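Talk notes, Clolthorpe wine evening, Nov 13, 2024
Cool sites, late picking and why I stopped worrying about sugar

Hi everybody, thanks for coming out in this weather. Check that the back row can hear me. Glasses one and two should already be poured, please leave three alone for now (I know, I know).

Start with the hillside. I got into this because of a slope at Narnura that everyone told me was too cold for Riesling. It faces a little east of south, the soil is thin and stony, and the wind comes straight up the valley every afternoon. When I first walked it I had a coat on, and it was summer! We planted 876 vines anyway, and for the first few years I had plenty of time to think about whether that was a dumb idea.

Say something about the frost year here if people look awake. Short version: we lost most of the lower rows in one night, and the top rows came through fine. Cold air runs downhill and sits there. I'd read that a hundred times and still planted the bottom first, which tells you how well I read.

OK, picking dates. When I started, I picked by sugar. You squeeze some juice onto the little glass, you look at the number, you call the crew. Easy. The trouble is that on a cool site the sugar can creep along for weeks while the flavor is doing something else entirely. One October we had grapes that looked ready on paper and tasted like green apple peel. I waited 19 days. My stomach hurt the whole time, and the rain stayed away until the last load was in, so I got lucky and I'll say so.

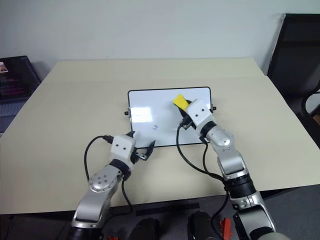

What I do now is walk the rows and chew. Skins first, then the seeds. If the seeds are still green and they grab at your gums, I go home. If they're brown and crunch a bit like toast, I start making phone calls. I still measure the sugar and the acid, of course, but I do it after I've tasted so the numbers don't boss me around.

Ask them to pick up glass one. That's our early pick, all from the top rows. Let them smell it before I talk. Then glass two, same rows, same tank size, same yeast, picked later. Ask who likes which. There's usually a fight about it and I enjoy that part, so don't rush it.

Þröstur Hafstein story goes in here. Þröstur came over to help with one harvest and ended up running our press for three. He hated how hard I was squeezing, and he was right. We used to get roughly 70 percent of the juice we could have had and then go back for the bitter rest of it. He made me taste from the press tray every few minutes and stop when my face changed. We sell less wine and I like it a lot more.

Barrels, keep this short. We have 20 old ones from Khaemba, big ones, no vanilla left in them at all. I tried new oak on the Riesling once. Don't do that. If somebody asks about steel, yes, half of it sees steel, and I blend in spring.

Now glass three, the one they've been staring at. It's the Kevano block, the last thing we pick, and it's a touch sweet. People get nervous at the word sweet, so have them drink first and tell them after. Remind them to take a bite of the cheese with it, the hard one.

Questions. Somebody will ask about screw caps (yes, all of them, very happy). Somebody will ask how long to keep it. I'd open a bottle this winter and hide the others behind something heavy in the basement.

Order forms are by the door. Rinse the glasses before you put them back in the crate, please!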